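Prernanwood Neighbors Board > House and Yard > Getting quotes for exterior paint

prullard_road
Looking for advice on paint quotes. We have a single story house with wood siding, last painted before we bought it. I got two quotes. One is from Tshabalala Painting and covers scraping, spot priming and two coats. The other guy is a good bit cheaper and says one coat is enough if we stay with the same color. Trim is extra on both. The south side is peeling under the windows and the rest looks fair. Is two coats worth the money?

jxaba
Two coats. We did one coat on our last place and the west wall looked thin after the second summer. Ask the cheaper one what he does about bare wood. If he doesn't prime it, the number of coats won't matter much.

oldgutters
I disagree. One coat over sound paint in the same color is fine and I have done it twice. Prep is what you pay for. Put your money into scraping and caulk. The peeling side needs primer and two coats, the other three walls don't.

jxaba
Fine if you are doing it yourself and know which walls are sound. A contractor quoting one coat for the whole house is not making that decision wall by wall.

prullard_road
He didn't mention primer at all. I'll ask. Tshabalala wrote down 5 days for the job and the other one said 4, so they aren't far apart on time.

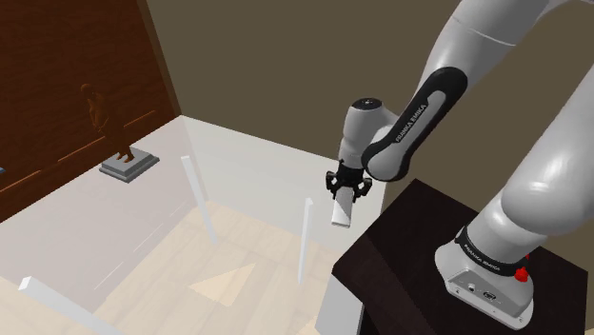

Posted by Coralie Tuhiwai, August 2022
Member, 159 posts

I had my place done in April and went through the same thing. Get the brand and product line in writing, not only "premium exterior." My first quote left that out, and when I asked, it was the cheapest line the store carries. The better line added 96 dollars to the total, and I paid it.

Also ask who moves the shrubs back and who takes down the shutters. I ended up doing the shutters myself the night before they started.

oldgutters
Agree on getting the product in writing. Also how they plan to wash it and how long they let it dry before priming. Mine wanted to wash in the morning and paint after lunch. I sent them home.

r_naidoo
Has anyone checked the peeling spots for a leak? Peeling under windows is often water getting behind the sill. You can put three coats on that and it will still come off. Push a screwdriver into the wood at the corners. If it goes in easily, call a carpenter first.

prullard_road
Just tried it. Left window is solid. The right one is soft at one corner, maybe two inches of it.

r_naidoo
Then get that fixed before anybody paints. It's a small repair if it's only the sill.

jxaba
Tshabalala does small wood repairs. Ask them to add it as a separate line so you can compare the two quotes without it.

prullard_road
Will do. I have a call in to both of them and will post the new numbers when I get them.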